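# Give the camera a bad hallway

I spent most of March choosing a camera for an arm, and I had more fun doing it than I've had with any piece of hardware in years. I want to argue for the way we did it, because I think small teams keep getting the order wrong. They buy the arm, they agonize over the gripper, and then they screw on whatever camera came in the box. I'd start with the camera, and I'd start in simulation, in the most annoying rooms you can build.

Our project is called Plallska. It's a mobile base with a light arm on top, meant to move through apartments, open doors and bring things back. So-yul Ma writes the simulator side and I do the perception. We had two camera candidates on the list. The Ekum is a wide one, with a field of view so generous it sees half the room and bends the edges while it's at it. The Foley is narrower and sharper, and it behaves beautifully on anything at arm's length. On a bench, with a mug on a plain table, the Foley wins every time. I was ready to order it!

So-yul talked me out of it. Her point was that a mug on a plain table is the easiest thing our robot will ever look at. What it's going to spend its life doing is coming around corners, looking down at floors, and working out which of several dark rectangles is a door it can push on. So she built Tatdale, a set of simulated apartments with decorating choices I can only call hostile. We modeled both cameras in it, with their lenses and their noise, and ran each one along the same paths, 200 runs apiece.

The doorways were where I fell in love with the whole exercise.

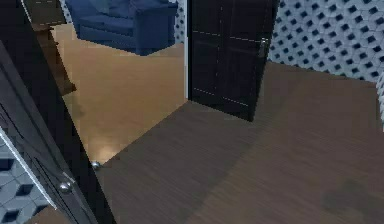
*A doorway in Tatdale, rendered: near-black doors, lattice wallpaper, and a dark floor that changes to tan in the next room.*

I could talk about this one spot for an hour. The wallpaper is a repeating grid of little blue diamonds, and repetition is poison for stereo matching, which wants each patch of the picture to look like itself and nothing else. One diamond looks an awful lot like its neighbor. Then there are the doors, so dark that their panels are only faint lines. A person glances in and knows where to walk. A depth estimator may decide the door is a hole.

And the floor! We'd trained our first floor segmenter on rooms with one floor each, so it treated a change of wood as a change of something more serious, a step maybe, or an obstacle. It would stop at the threshold and wait there politely. Both cameras had that problem, and I was glad to find it in a place where the only thing wasted was computer time.

On the doors, the cameras finally came apart. The Foley gave us cleaner edges whenever the handle was in view, but in close quarters it often had one door filling most of its picture and no idea what lay past it. The Ekum kept more of the opening in view, even on tight turns. Its handle positions were sloppier, and they improved once the arm moved closer. For our robot that's a trade I'll take. You can always move closer to a handle. It's much harder to plan around a door you haven't seen.

Now, the objection, which I've heard in its strongest form from Natalia Tovar, who has broken more grippers than I've ever owned. She thinks rendered rooms flatter everybody. Real lenses get fingerprints on them, real cables droop into view, and the sheen on a real floor slides around in ways that a simulator only approximates. She'd put both cameras on the real arm on the first morning and let the building decide.

She's right about the fingerprints. I don't believe a score from Tatdale predicts a score in somebody's apartment, and I'd distrust anyone who quoted me one. But we weren't after a score. We wanted to know what kinds of mistakes each camera would push us toward, and we wanted to see them repeated until they stopped looking like bad luck. In a real hallway I'd have opened the door a little differently each time, gotten tired, and blamed the afternoon light. In the simulator I can hold the door at exactly the same angle, swap the camera, and look again. I can also take away the wallpaper and leave everything else alone, which my landlord won't let me do.

We logged 537 failures between the two cameras, and I went through every one of them. It took 4 evenings. I'd recommend it to anybody, with snacks. By the second evening I'd quit caring which camera was ahead and started sorting by what had fooled it: pattern, darkness, floor, glare. That sorting has shaped our code more than any spec sheet I've read, and it told us which real tests to set up first when the arm came out of its crate.

The Ekum is on the wrist now. Natalia is getting her real hallway, and she has already gone shopping for the ugliest patterned wallpaper she can find. So-yul wants mirrors in the next version of Tatdale, and I've asked her for a glass door.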